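The November cut of Achari, timed

Achari came back to the streaming catalog last week in its longer version, the one that played for a few days in November and then vanished. I had the theatrical cut on disc already, so I spent two evenings running them against each other. These are my notes. Spoilers for both.

The long cut adds 28 minutes. Most write-ups describe it as "the version with the courtroom," which undersells the rest. The courtroom material takes up less than half of the added time. The remainder is spread through the first hour in small pieces: a longer walk to the bus depot, a second phone call, a full verse restored to the wedding song.
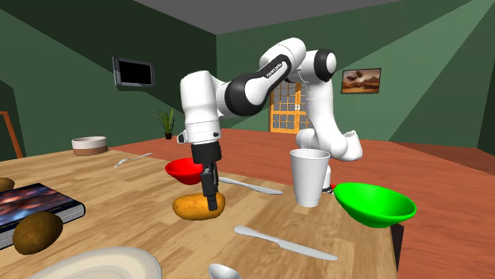

Gripper at the potato.

The wedding song matters more than I expected. In the theatrical cut it fades out under dialogue before the second verse, and the lead's younger brother is on screen so briefly that his exit later in the film lands flat. With the verse back in, he has a proper introduction. His last scene is the same in both versions, shot for shot as far as I can tell, and it plays better in the long one.

The color grade is also different. The theatrical disc leans green in the night exteriors. The streaming version is more neutral, and the river scenes in Tuden show detail in the shadows that I had assumed was never captured. I checked this on two screens with the same settings. The difference holds.

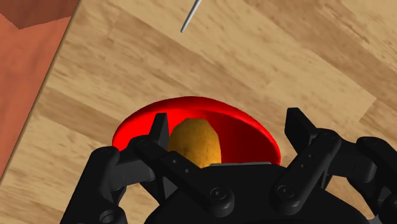
Potato in the red bowl.

Sound is a step backward. The stream is stereo only on my box, and the dialogue sits low against the score in the courtroom. I had to turn on subtitles for the judge. The subtitles have their own problems: the town of Sudlow is spelled two ways, and one line in the cross-examination is assigned to the wrong lawyer.

As for the courtroom itself, I think the studio was right to trim it and wrong to remove it. The first witness repeats what we have already seen. The second one changes how the ending reads, and losing her left a hole that the short version covers with a voice-over. A cut with the second witness and no voice-over would be my preference. It does not exist.

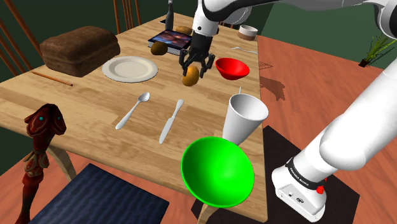
Tabletop with tablet and bottle.

If you have seen neither version, start with the long one. If you own the disc, keep it for the audio track and the deleted rehearsal footage, neither of which is on the stream.

Next up is Brudmont, same director, earlier and much cheaper. I have only found a poor transfer so far.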